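17 May 2019

Sourdough book, continued. I've got three jars on the go now and I'm going to lose track if I don't write it all down, so apologies to anyone borrowing this notebook for something sensible.

Jar one is the old rye starter, which I've been calling Drondik since March (it came with the name, I only kept it going). Jar two is the same starter moved over to white flour. Jar three is the new one, begun from nothing but wholemeal and tap water, and it smells of nail varnish. I know that's normal for a young one that's hungry. I still opened the window.

Fed all three first thing. Same ratio for each, one part starter to two flour to two water, because last time I changed the flour and the ratio in one go and then couldn't say which had done what. Pirmin Egger pointed this out to me at some length and he was right, so there we are.

By lunch Drondik had doubled and was pushing at the lid. The white one was slower but had lovely big bubbles up the side of the glass. Jar three had done nothing at all! A few pinpricks on top and a thin layer of greyish liquid. Stirred it back in, didn't pour it off.

The flour question. I've been using the Pastura strong white for most of this year and I'm happy with it, but the shop was out, so I came home with a bag of Ranix instead. It drinks far less water. I mixed the dough as I always do -- 800 grams flour, and the water by eye after the first two thirds -- and it went to soup almost straight away. I should have held more back. Wrote "GO SLOW WITH WATER" on the bag in marker, which will help me next time and will puzzle everybody else who opens the cupboard.

Saved it in the end with lots of folds. Four sets, half an hour apart, wet hands, and by the last one it was holding a shape and coming away from the bowl quite cleanly. I do think people give up on wet dough too early (me included, see the pages from March, the ones with the flour stuck to them). It looks hopeless after the first fold and then something happens between the second and third.

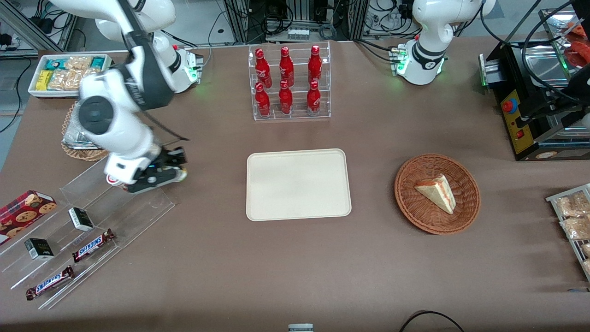

Round wicker basket with the silver-wrapped thing in it, brown tabletop.

On baskets: I've been proving in a plain mixing bowl lined with a tea towel, and it's fine, but the towel always sticks in one place and tears the skin of the loaf just when I've got it looking nice. Rice flour helps a lot. Ordinary flour just turns to glue. I'd like a proper round cane one and keep not buying it. Pirmin has two, a long one and a round one, and he swears the round gives a better rise. I suspect he just shapes the round ones more tightly. Worth trying both from one batch of dough if he'll lend me the pair.

Overnight in the fridge or not? I've gone back and forth. The last cold one had a much better flavour, really sour at the edges, and it was so much easier to score. The one I did on the counter the same week spread like a cowpat when I turned it out. So this batch is going in the fridge tonight, covered, bottom shelf, well away from the onions.

Oven notes, for when I come back to this in the morning. The dial on ours is a liar. I put the thermometer in last time and it settled 15 degrees under what it said, so turn it up to make up for that and give it a good long heat with the pot inside. Lid on for the first half, then off until it's properly brown. Darker than feels right! I always take it out too soon and then moan that the crust has gone leathery by teatime.

Weighed the spare dough I cut off so it would fit the bowl: 321 grams. Made it into a flat thing with oil, salt and some rosemary and cooked it in the frying pan. Very good, a bit burnt underneath, all gone before I could let it cool.

Vasiliu's book says to leave a rye loaf a full day before cutting. I have never once managed this. Next rye I'll bake two small ones, hide one, and see if the crumb really is less gummy.

To do:
Feed jar three again before bed, and move it somewhere warmer, maybe on top of the boiler.
Get more rice flour.
Ask Pirmin about the baskets.
Find out who has my dough scraper -- metal, red handle, last seen by the sink.

Later, same day. Jar three has risen by a finger's width and smells of apples now. Dough is in the fridge.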